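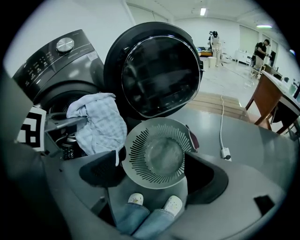

Laundry station at the Cleltstead open day, washer door open and a checkered cloth in the gripper.

Henex Handheld Gripper: demo day notes and ordering info

I run the little shop side of Henex, so I get to write these pages, and for this one I got out from behind my desk and went to the open day at our Cleltstead workshop in January. I'd packed plenty of these grippers into boxes before then but I had never spent a whole afternoon using one (my arms knew about it the next morning!). So before the specs, a few notes from the day, because people keep emailing me the same questions and most of them came up there too.

We had the laundry station, a table for small parts and a corner for charging and swapping batteries. The laundry station had the longest line by far. Everybody has done laundry, I guess, and everybody thinks they'll be good at it. You take the gripper, pick up a cloth, and get it into the drum of a front loader without catching it on the door. My first try I pinched much too little fabric and the whole thing slid off onto the floor. Second try I grabbed a big bunch in the middle and that went a lot better. If you're buying one of these for soft goods, that's my number one tip: go for a fat fold and close slowly.

A visitor from a group in Baltley asked why anybody would start with cloth when blocks are so much easier. Fair question! Blocks are where I'd start too if you only want to check that everything records properly. But cloth shows you very fast whether your fingers close evenly, and whether you can feel what you're doing through the trigger. We had a couple of people who were all thumbs with the blocks and lovely with the towels, so who knows.

What you're getting

The handheld gripper comes with two soft finger pads already fitted, a spare pair in the bag, the printed square markers, a wrist strap and a charging cable. The markers go on flat and they need to stay clean, so please don't stick them on over dust and then write to me that tracking is jumpy. Wipe, dry, stick, press down the corners. I've put the marker sheet on the site as a free download as well, for when you lose one down the back of a bench.

Weight and grip

The jaws open to 6 centimeters. That's enough for a bunched dish towel, a spray bottle by the neck or the rim of a kitchen colander, and it's not enough for a folded bath towel, I tried. The strap takes a good bit of the load off your wrist and I'd wear it even for short sessions. We were switching people over every 30 minutes at the open day and that felt about right to me. By the end of my own turn I was getting sloppy.

Battery

On a full charge I got 54 minutes of recording before the light went amber, and then I swapped. You can keep working on amber for a bit but I wouldn't start anything long. A second battery is worth having if you've got a group coming through, otherwise you'll be standing there making conversation.

Things people asked me

Left-handed? Yes, the strap flips over and the trigger is in the middle. One of our left-handed visitors did the whole laundry station with no trouble.

Does it work with the Alemayehu mount? It does, with the adapter plate, which is sold separately. The older plate with the round holes won't fit, so check yours before ordering.

Can the pads get wet? Damp cloth is okay. Don't dunk them, and dry them off before they go back in the bag or they'll go tacky.

Can I borrow one first? You can! Loans are for 28 days and you pay the shipping both ways. There's usually a short wait, so tell me your dates when you write and I'll see what I can do.

Ordering

Single grippers normally leave Cleltstead within the week. Pairs take a little longer as we match them on the bench first. Replacement pads come in soft and firm, and for laundry I'd get the soft ones every time. If you want to try one in person, put "next open day" in the subject line of your email and I'll add you to the list. Wear comfy shoes, the laundry line moves slowly.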